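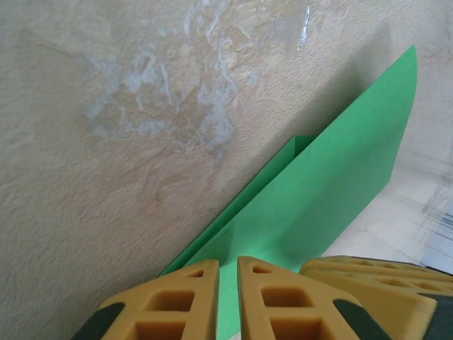
Pale residue on a rough beige surface.

Torkesness Seed and Garden Exchange
Minutes of the spring members' meeting

The meeting was opened at 6:30 in the evening. The chair wished everybody welcome and asked if the notice had reached all the members in time. Two members answered that they received it only by neighbors. The address list will be checked before the next notice is sent.

1. Agenda

The agenda was approved with one change. The question of the water pump was moved up, so that the members from Tikley could catch the last bus home.

2. Minutes from the previous meeting

The previous minutes were read. One correction was asked: under the item on compost it was written that the horse manure is free of charge. It is the manure which is free, but the delivery must be paid. With this correction the minutes were approved.

3. Water pump at the lower plots

The pump has given weak pressure since last summer. The members who have plots furthest from the well explained that they often have to wait until late in the evening before they can water. One of them has now begun to carry water from home in cans, and this she finds unreasonable when she pays the same fee as the others.

A price has been received from the firm Elov for a new pump, including the mounting. The price is 1031 dollars. There was a discussion if it would be better to repair the old one. The member who has looked inside it said that the gasket can be changed, but that the housing has a crack and he would not trust it for another season. Another member thought that the hose is the real problem, as it is too narrow and lies in the sun.

Decision: The new pump is ordered from Elov. The hose is to be looked at during the same visit, and if it must be changed, the board can decide this up to 200 dollars without calling a new meeting. One member voted against and wished this to be written in the minutes.

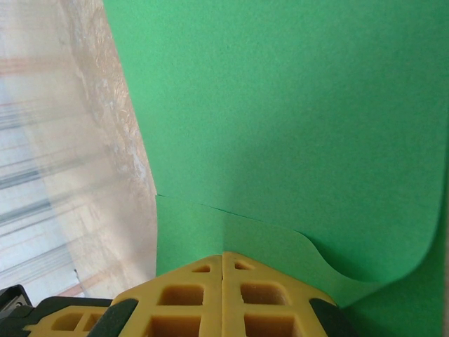
4. The seed exchange

The exchange table was well visited this year. The peas and the beans went first, as usual, and there were too many packets of squash. It was again a difficulty that many packets had no year written on them. Some members said that old seeds are better than no seeds, and that parsnip is the only one where it really matters. Others had sown a whole bed with seeds that did not come up, and lost three weeks by it.

After a rather long discussion it was agreed that each packet must carry the name of the plant, the variety if it is known, and the year of harvest. Packets without a year will be put in a separate box, and who takes from this box does it at own risk. Parsnip and onion without a year will not be accepted.

A member asked also if it is allowed to bring seeds from bought hybrid plants. There is no rule against it, but it should be written on the packet, as the plants may not become like the parent.

5. Potatoes

The common order of seed potatoes was smaller than last year, and the supplier wants a minimum of 50 kilos to keep the price. We are seven kilos under. The members were encouraged to look if they have room for one row more. The early yellow variety is sold out. The board proposed a red one in its place, which stores well but is not so good for boiling.

It was reminded that potatoes must not be planted in the same bed as last year. The plot map from the autumn hangs inside the door of the tool shed, and it is asked that nobody takes it home.

Decision: The order stays open for one more week. If the minimum is not reached, the order will be made together with the garden group in Tikley, who have said yes to this already.

6. Slugs

There was much talk under this item and few conclusions. Beer traps, coffee grounds, copper tape and ducks were all mentioned. Ducks are not allowed according to the lease. The most useful advice came maybe from the oldest of the members, who goes out with a flashlight after rain and picks them by hand. It was agreed that the grass on the paths must be kept short, also by those who have plots in the corners, where it is longest.

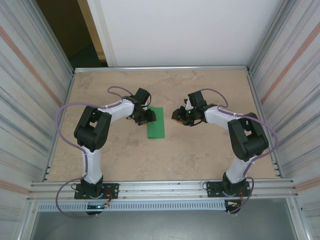 T. Rawashdeh
Secretary of the meeting

7. Summer open day

The open day will be held in July, as before. The proposal to move it to the spring got no support, because there is little to show at that time. The following was agreed:

- The gate is opened at ten, and the coffee must be ready by then.
- Members who have surplus plants can sell them from their own plot. The money goes to the member.
- Jam and juice are sold from the common table. The money goes to the pump.
- Cars are parked by the road and not on the grass by the well, which became very damaged last time.

The children's sunflower competition continues. It was asked that the height is measured by the same person for all of the flowers, after the disagreement last summer.

8. Fees

The yearly fee is unchanged. Those who pay late will get one reminder by letter and after that a telephone call. A member proposed a lower fee for the shadow plots along the hedge. The proposal was found interesting, but it must be calculated first, and the board takes it up again in the autumn.

9. Any other matters

The lock on the tool shed is stiff. Oil has been tried. A new lock will be bought, and keys can be changed at the next work day.

The long fork with the green handle is missing. Who has borrowed it is kindly asked to put it back, no questions will be made.

One member has got more rhubarb than she can use and offers roots to all who come with a bucket.

The meeting was closed at 8:45. The members from Tikley had left after item 5.

Last updated: March 15, 2018

Recent items
Plot rules and lease, revised text
Order form for seed potatoes
How to write a seed packet label
Waiting list for plots in Torkesness
Minutes of the autumn members' meeting

This site uses cookies to remember your settings. By continuing to read you accept this. OK / Read more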